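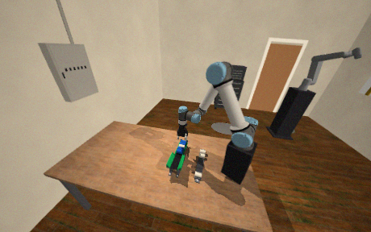
Ticket 112 - gripper stops short / block slips in sim
Project: Stisness (shared workshop arm)
Opened by: Maja Górecki
Status: open, workaround in place
Opened: 5/20/23

Problem
Arm goes to pre-grasp over the blue block fine, gripper pointing straight down, then on the descent it either stops high or closes and the block slides out. Same script every time. Need this sorted in sim before we let it loose on the real bench.

Setup
Scene file is the Jeltport one, table and both arms. Only the blue-capped arm is being driven, grey one on the floor pedestal has no controller loaded. Block starts on top of the green and black piece. White/black/grey piece stays next to it, not touched in this test.

Log
- reran from clean, seed 186. Stops high. No error, planner says goal reached.
- checked the tool offset. Was still the one from the old gripper, from February. Changed it. Now gets down to the block but slips on lift.
- friction on the finger pads up. No difference.
- friction back down, one change at a time from here please
- swapped block collision shape from mesh to plain box. Better! Lifts, then drops at step 2135. Ran it twice, same step both times.
- grip force was set to 61 in the config but Irkine overrides it at load with its own default. Grr. Moved the setting to the launch file, holds now.
- tried again with seed 112, green and black piece gets dragged along with the block. Fingers going too deep I think, catching the side panels.
- raised grasp height a touch. Block comes up on its own, piece stays put. Only tried on that one seed so far.

Not the cause
Table height. Measured it twice becuase I didn't believe it. Pedestal position also matches the file.

Still to do
- proper batch of seeds overnight
- somebody with write access to Thongdee push the tool offset, my copy is local only
- put the mesh collision back and see if the grip force was the whole problem all along
- the panel box top left has a collision shape too, planner swings wide on the way home. Seperate ticket?

Don't close this yet - want the batch results in first. MG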